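# Why Does a Blanket Keep You Warm?

Get into bed on a cold night in December and the sheets feel chilly. Wait a few minutes and the bed is cozy. Most people would say the blanket warmed them up, but a blanket has no heater inside it. The heat came from you.

Your body makes heat all the time, even when you are asleep. It gets the energy from food. Your skin is usually warmer than the air in your bedroom, and heat moves from warm things to cooler things. So you are always losing a little heat to the room.

A blanket slows that down.
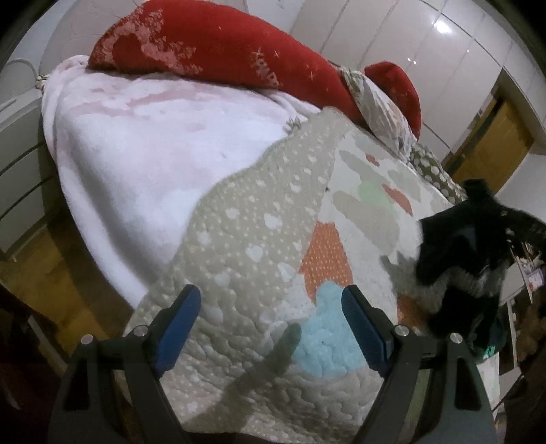
## The air does the work

Cloth is made of threads, and threads are made of tiny fibers. Between the fibers are spaces full of air. Heat has a hard time getting through air that stays still. When air can move, it carries heat away with it, which is why a windy day feels colder than a calm one.

A material that slows heat down is called an **insulator**. Fluffy things are good insulators because they hold a lot of still air. Birds fluff up their feathers in winter for the same reason.

Two thin blankets can be as warm as one thick one, because there is air trapped between the layers too.

## What about feet?

Your feet are a long way from your heart. When you are cold, your body sends less warm blood to your toes and fingers and keeps more of it in the middle, where your heart and lungs are. That is why your feet can feel icy when the rest of you is fine.

Socks work like small blankets. Wet socks don't work well, though. Water fills the spaces where the air was, and heat moves through water much faster than through air.
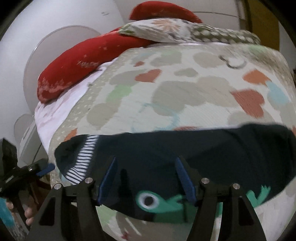
## Try it yourself

Ask a grown-up to help with the warm water.

1. Find 2 jars the same size, with lids.
2. Fill both with warm tap water and close them.
3. Wrap one jar in a thick towel. Leave the other one bare.
4. Wait half an hour, then feel the water in each jar with a finger.

Which one is warmer? Now try it again with ice water. The towel keeps the cold jar cold for longer - it slows heat going in as well as heat going out.

*Written by Cheng-en Ko*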